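Rules for a shared two-arm bench: what do you write down, and what do you leave to people's sense?

Posted in Small Robots & Automation

Bernadette Horgan

I look after the bench at our makers' club. We have a pair of small tabletop arms with hobby servos, and members take turns recording towel folding runs on them for a practice project we call Hanenier. Six people use it now and more are asking.

Up to January the only rule was a note saying to switch off at the wall when you leave. That worked with two users. Now I get sessions where the towel starts in a different state each time, one where somebody had moved a camera, and last month a person reached in to straighten the cloth while the arms were live. No harm done, but I didn't like it.

I want a single page of rules that people will read. My draft so far:

Power at the wall off when you leave.
Hands out of the reach of both arms while the servos are on.
Towel folded flat in the middle of the table before each run.
Don't touch the camera mounts.
Write down anything odd in the log.

What am I missing? Also, is there a standard I should be pointing to? Someone at the club said we have to follow the industrial robot one and I can't tell if that is right for arms this size.

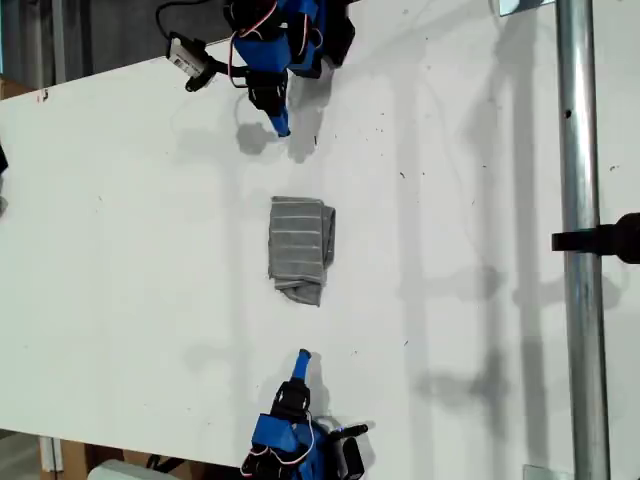 One more thing about the way we work. Each run is supposed to be one complete fold, then arms back to rest, then save. Some people save runs where the arms drop the cloth and some delete them, so the numbers in the log mean different things depending on who was on. We have 470 saved runs and I don't know how many of those are clean. The goal is 1000 by the end of the project.

3 replies

Fiachra Flanagan

I ran a similar bench for two years at Ní Chonaill, so here is what we ended up with.

On the standard: ISO 10218 is the one people mean. It is written for industrial robots and the way they are installed. A club bench with hobby servos is a long way from what its authors had in mind, but whether any law or insurance condition applies to you is a separate matter, so ask your insurer and whoever owns the building. The habit worth borrowing from it is the risk assessment. Sit down with the bench and list what can pinch, what can fall, what can get hot and what can pull a cable. Write one line for each on what you do about it. Ours fit on two sheets.

On your draft, I would change these:

"Hands out of the reach of both arms" needs a line people can see. Put tape on the table at full reach, measured with each arm stretched out. We had people standing well back from one arm and well inside the other.

Add a stop that cuts servo power and can be hit without leaning over the table. Test it at the start of every session. Remember that small arms usually go limp when the power goes, so park them low first if you have the choice.

Add a cable check. Look at every servo lead and camera cable for slack and rubbing, with the power off, and move each arm by hand through its range once. Wires that loop outside the housing will catch sooner or later.

"Don't touch the camera mounts" is fine as a rule but you won't know when it's broken. Save a reference picture from each camera and compare it before the first run. If it doesn't match, stop and tell Bernadette, or whoever has your job that day.

Wipe the table down too. Specks show up on a white top.

On saving: keep everything and label it. Ours had success, fail, and operator error, with a short comment. Never delete a run at the bench. You can filter afterward and you can't get them back. For the 470, have two people watch the same 100 and label them separately. If they disagree a lot, your definition of a good fold needs work before you record any more.

jollirine_mod

Seconding the tape. Eye protection is in our rules too, but opinions differ. Also long hair tied back, no lanyards.

There's a blank session sheet in the Jollirine files section under Bench Forms, you can change the headings.

Prorkasska

we just have a sign that says dont be stupid and its been ok so far. I would worry more about the power supply than the arms. get one with a proper fuse and dont run it off some old charger

Bernadette Horgan

Thanks. I'm adding the tape, the stop test, the reference pictures and the three labels. The power supply is fused, I checked this morning. Fiachra, when your two people disagreed on a label, who had the final say?

Fiachra Flanagan

I did for the first batch. After that we marked it as disputed and left it out of the clean set.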